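Restura Bench Storage Guide
Section 4: Setting Out and Storing Small Electrical Parts

4.1 Purpose

This section explains how to prepare a work surface for handling small electrical parts and how to return those parts to storage. It applies to all benches supplied under the Plerano workshop program and replaces the loose sheet issued in April.

4.2 Before You Begin

Disconnect any part from its supply before it is brought to the bench. Parts that have been in service must be checked by a qualified person first.

CAUTION: Do not place a part on the bench if its housing is cracked or scorched. Tag it and report it to the bench supervisor.

4.3 Preparing the Surface

1. Wipe the tabletop with a dry, lint-free cloth.
2. Place the lidded storage container to the left of the work area, with a latch facing the dish.
3. Set a shallow dish with a raised rim to the right of the container. Leave enough space between the two for the lid to be opened without touching the dish.
4. Place one part in the dish. Lay it on its side so that it cannot tip.

Note: A plain white dish is preferred. Screws and small fragments are easier to find against a light background.

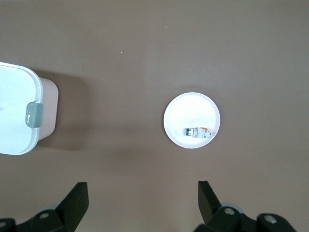

Figure 16. Latched container and dish with one part set out.

4.4 Checking the Part

1. Read the rating on the housing and compare it with the work order.
2. Inspect the terminals for dirt or bent metal.
3. If the part has a lever, move it through its full travel and leave it in the off position.
4. Record the result on Form 19.

Parts remain in the dish while the form is being completed. They are not to be laid directly on the tabletop – small parts slide easily on a smooth surface and may be lost over the edge.

4.5 Returning the Part to Storage

1. Release the latches and lift the lid straight up.
2. Place the part in its compartment with the label facing upward.
3. Replace the lid and press down evenly along the rim.
4. Close each latch until it sits against the lid.

CAUTION: Do not force a latch. If it will not close, open the lid and look for a part standing above its compartment.

4.6 Care of the Container and Dish

Wash both items by hand in warm water with mild soap. Allow them to dry fully before use – moisture left under the rim can reach stored parts. Replacement latches are available from Tredari under the container's part number.

Questions about this section should be sent to Manuela Vitale, Technical Publications.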